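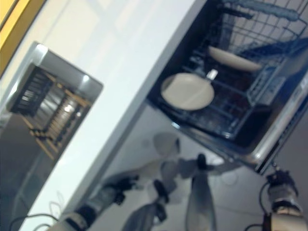 *Two dishes on the lower rack of the dishwasher.*

# Wavholm + Garside: your questions

Last updated May 10, 2022

Hi, it's Celeste Figueroa. I've run Wavholm for a good long while now, and my inbox has been a bit wild since we told everyone we're joining up with Garside. I've pulled the questions I get most into one page. If yours isn't on it, email me and I'll add it.

**So what's happening?**

Wavholm and Garside are merging into one company called Arach. We make brackets and frames, they do coating and finishing, and half of our orders were going across town to them anyway. The paperwork gets signed this summer and the new name goes live in August.

**Who's buying who?**

I get this one a lot! It's a merger on equal terms. The Garside owners and I swap our shares for shares in Arach. No outside investor is coming in and no cash is leaving either business to pay for it.

**Where does the name come from?**

A long list on a whiteboard. Arach was the only one that both sides liked and that still had the web address free. I know it sounds a little like a spider. I like spiders.

**Are you laying people off?**

No. Between us we have 136 people on payroll and all of them have a job at Arach. A few titles will change, mostly in purchasing and accounts where we've got two people with the same one. If yours is changing you've already heard from me in person.

**Will my pay, vacation or health plan change?**

Pay stays where it is. Vacation days carry over in full. Health coverage is the messy one – we're on two different plans right now and they'll both keep running until they come up for renewal. After that we'll pick one, and you'll see the numbers before we do.

**I'm a customer. Do I need to do anything?**

Not yet. Keep ordering from whoever you order from now, with the same part numbers. In August you'll get a letter with the new bank details. Please call us on the number you already have before you change any payment info, even if the letter looks perfect. Scammers love a merger.

**Will prices go up?**

Not because of this. Quotes we've already sent are good through their printed date. Steel is doing what steel does, so I can't promise anything past that.

**Is the 500-piece minimum still a thing?**

On coated parts, yes, until the new name goes live. Then it drops to 105 for anything we also fabricate, as we won't be trucking half-empty pallets back and forth anymore. I've wanted this for years and I'm very happy about it. Coating-only jobs keep the old minimum for now.
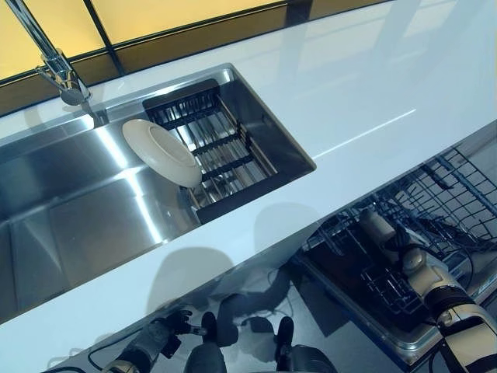

*By the sink: a white plate leaning on the black rack.*

**I'm a supplier. Who pays my invoice?**

Whoever placed the order. If the PO says Wavholm, bill Wavholm, and the same for Garside. POs under the Arach name start in August and you'll need to fill out one new vendor form (it's 3 pages, sorry).

**Are you leaving Vikville?**

Nope. Both buildings stay open. There's been talk about putting everyone under one roof someday, and I'd love that, but we haven't looked at a single site.

**Who's the boss?**

I'll be running Arach day to day for the first two years. The board has two seats from each side plus one independent chair, and we're still interviewing for the chair.

**What happens to open warranty claims?**

They move over to Arach as they are, same claim number, same person handling it. If you've been waiting more than a month on one, email me directly and I'll go chase it.

**Can I still get a Wavholm hat?**

While they last. Ask at the front desk.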